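Why is blue such a tricky colour?

Have a look round your garden or the nearest park and see how many blue things you can find that you could pick up and squash. There's the sky, of course, but you can't squash that! Green is everywhere, and brown, and yellow if the dandelions are out. Blue takes a lot more hunting.

That was a real puzzle for people long ago who wanted blue clothes. If you boil up onion skins you get a lovely golden dye, and plenty of roots will give you red. For blue, people in Europe grew a plant called woad, which has yellow flowers and plain green leaves, and in warmer countries they grew indigo. The blue is hiding inside the leaves, and you have to coax it out.

First the leaves are soaked for a long time, and my goodness, do they smell. Then the cloth goes down into the dye pot, and when it comes up again it looks a sort of yellowy green. You might think it had all gone wrong. But as soon as the air gets to it, the cloth begins to change – green, then greeny blue, then proper blue, right in front of your eyes. Dip it again and it goes darker still.

Minoru Tamura, who learned dyeing from his grandmother in Chiba, once told me that he has dipped one scarf 30 times to get a blue that is nearly black. He says the waiting in between is the best bit, as that's when you have your tea.

Nowadays most blue dye is made in factories. Chemists worked out how to make indigo without any leaves at all, and a German chemist called Adolf von Baeyer managed it in 1880. Your jeans were very likely coloured with that kind.
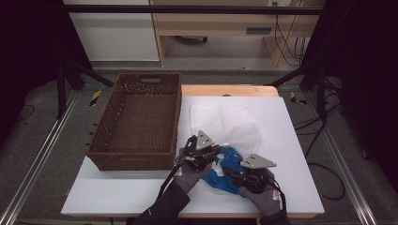
A crumpled blue cloth on a white board.

Jeans have one more secret. The dye mostly sits on the outside of each thread and doesn't soak right into the middle, so every time they rub against a chair or a climbing frame a tiny bit of blue wears away. Look at the knees of an old pair next Saturday and see how pale they've gone.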